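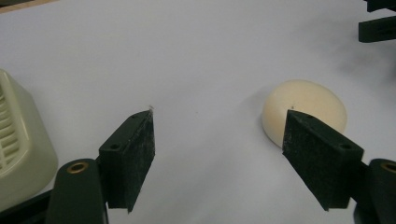 Photo: Aisling Ó Dálaigh

12 shares · 5 comments

September, morning, kettle on

I promised Cecilia I would write up the walnut ink properly this time, instead of leaving everyone to squint at my stained index card, so I'm settling in with tea and will try to get it all down while I still remember which jar is which.

We began with the husks Dzifa brought in from behind her aunt's place, two big paper sacks of them, already going black and smelling the way walnut husks do (sort of like a wet library, I think, though Fouzia says iodine and she may be right). I know the recipe in the binder says to let them rot down for a few weeks, and I did mean to, but the sacks were starting to leak on the floor, so half went straight into the big enamel pot and half went into the lidded bucket outside the back door. Please don't open the bucket indoors. I did, once, and I'm still sorry.

The pot half was covered with rainwater and kept at a bare simmer for 9 hours, topped up whenever I remembered. I strained it first through the old colander and then through a piece of muslin folded over, and what came out was a thin brown, very pretty but much too pale to write with, like weak coffee. So back it went on the heat, no lid, until it was down to a third of what we had started with. That did the trick! On the Grovano paper it goes down a soft reddish brown and darkens a little as it dries, and on the cheap sketchbook paper it feathers badly, little whiskers all along the downstrokes.

Gum arabic next. I made three small jars from the same batch so we could compare them fairly:

Jar A — no gum at all. Runs off the nib like water. Lovely for washes, hopeless for lettering.

Jar B — one level teaspoon of gum solution. Sits nicely, and I got a whole line of italic out of one dip.

Jar C — two level teaspoons. Too shiny for my taste and it clogged the Nilleck nib before I reached the end of the alphabet, though Yaa liked the gloss and wants to keep this one for her capitals.

I'm calling B the house ink until someone talks me out of it. A clove went into each jar against mold, and a splash of white vinegar into B and C only. I forgot A. If A grows a hat, we'll all know why. 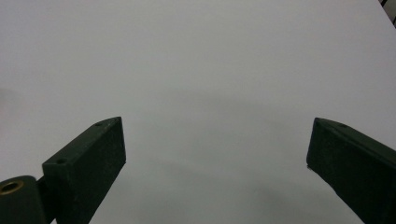
3 min read

After lunch I did the light test strips, which I'd been putting off because I never label them well. This time I ruled up strips of the Grovano, brushed on each ink in one coat and then a second coat over the lower half, and wrote the jar letter on the back in pencil as well as on the front. One set is taped in the south window with the top half under foil. The other is in the flat file, third drawer, inside the folder marked Boateng (it's only an old folder, there's nothing else in it now). We'll look at them together when the clocks change, and please, nobody peek under the foil before then, I know what you're all like.

A note on steel nibs, too. Walnut ink is kinder to them than the iron gall we made in spring, but the vinegar in B worries me a bit, so I've been rinsing after every page and drying with the blue cloth. The pointed nib I left sitting in iron gall back then has a pitted shoulder and scratches on every upstroke. I've put it in the tin for the beginners' mark-making class, where a scratchy line is half the fun anyway.

Things still to do, before I forget:

Strain the bucket half and cook it down the same way, outside if the weather holds.
Ask Fouzia whether the Skidudier brushes can stand this ink or if we should keep an old one just for it.
Try B with a reed pen on the rough side of the paper.
Find more small jars with lids that fit!

Dzifa says there'll be more husks next week if we want them. I've said yes, one sack, and would she please line it with something this time.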